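Notebook, July. Wallpaper paste, batch 4

Continuing from the Nuttall starch trials, which ended with a bucket of something you could have soled a boot with. Starting again from the bottom: wheat starch, cold water, patience. I have two of the three.

Recipe as mixed this morning. 20 g wheat starch to 100 ml cold water, stirred to a cream, then let down with hot water until the whole lot weighed 1,000 g. Held it just under a simmer and stirred until it went from milk to glass. Batch 3 was taken off too early and stayed cloudy, and the sheets hung with it slid down the board overnight with great dignity, pattern still matching at the joins.

Added methyl cellulose (the Stumine one, fine grade) at a quarter of the starch weight. It has to go in after the starch has cooled to hand-warm. I put it in hot in batch 2 and got frogspawn. The frogspawn is still in the sink trap, if anyone is wondering why the sink is slow.

Soak times. The Trimow paper wants longer than it says on the roll. The label claims four minutes, and at four minutes the edges are still curling up like old sandwiches. I gave test strips 4, 6, 8 and 10 minutes, folded paste to paste, and hung them in that order on the lining board. Eight was the best of them. At ten the paper had grown so wide that the join overlapped, then shrank back and left a gap you could post a letter through.

Grey leaf patterns are unkind to a bad join. With a small repeat the eye gives up, but a long blade of grass that stops and starts again 3 mm to the left is visible from the car park.
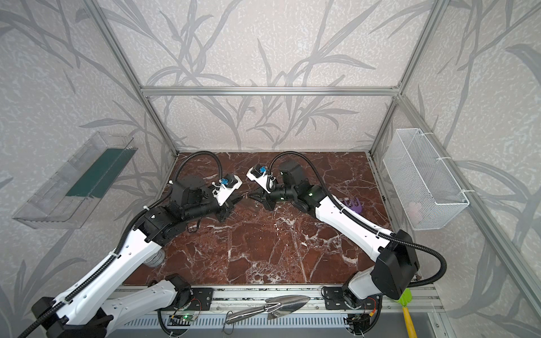 Gudrun Haberkorn thinks I am blaming the paste for what is really the size coat. Her note, left on the bench at lunch: you are hanging on bare board, the board is drinking the water out of your paste before the paper has settled, so of course eight minutes beats four, you are just carrying more water to the wall. Size the board, go back to four, and then complain.

Irritating, and probably right. Sized one board with the same paste let down one to three and left it by the window. Kept the other board bare for comparison. Both to be hung this afternoon from the same roll, same bucket, same brush, same bad temper.

2.15 pm. Sized board is touch dry. Slightly shiny when you look along it, with two matt patches where I evidently missed. Left them alone out of scientific interest (laziness).

2.40 pm. Hung four drops on each. On the sized board the paper slides beautifully. You can nudge a whole drop sideways with flat palms and it stays where it's told. On the bare board I had one push before it grabbed, and it grabbed crooked. The Plamard brush sheds. I picked five bristles out of one drop and will no doubt find a sixth when it dries, as a ridge.
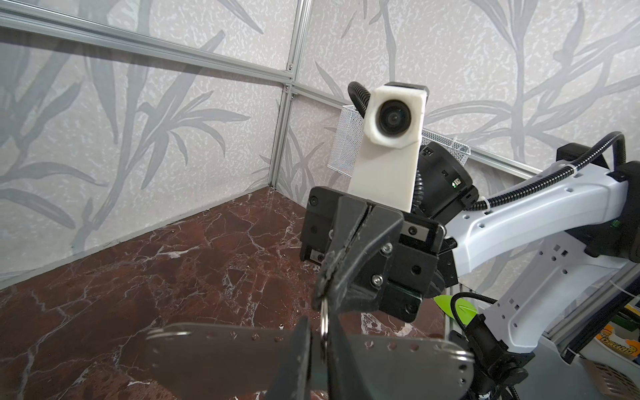 Went over the joins with the felt roller once the shine had gone off the surface, and not before. Rolling too early squeezes paste out on to the face, and starch on a matt grey ground dries as a snail trail. If it does come out, use a damp sponge and lift straight off. Wiping spreads it, and then you have a wider snail.

5 pm. No bubbles on the sized board except over the matt patches, where there are several small ones. Point to Gudrun. The bare board has lifted at the top corner and has a long blister running beside the second join. I slit it, fed paste in with a palette knife and pressed it back. It looks fine from two metres and dreadful from one.

Cost, for the record, as I was asked. One kilo of mixed paste did the eight drops with a cupful over. A full bucket for the stair job would be 1,250 g of dry starch at this strength, and that means the large pan, which somebody has used for lime.
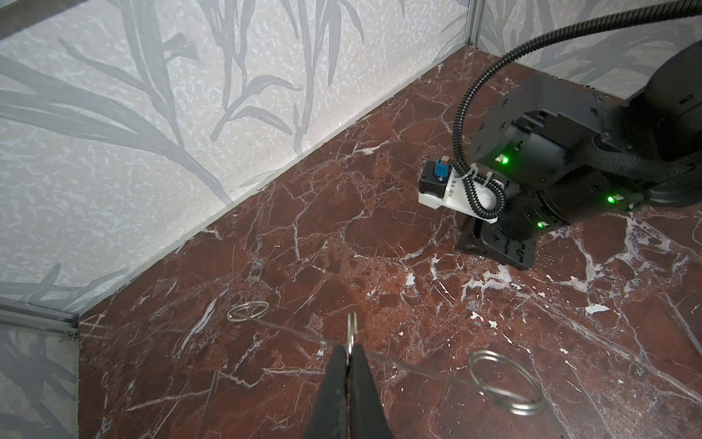
Next

Repeat on sized board at 4 and 6 minutes, no matt patches this time.

Try a drop of clove oil against mould. Batch 1 went pink on its fifth day.

New brush. Find the large pan, descale, apologise to it.

Peel test on both boards once they've had a week.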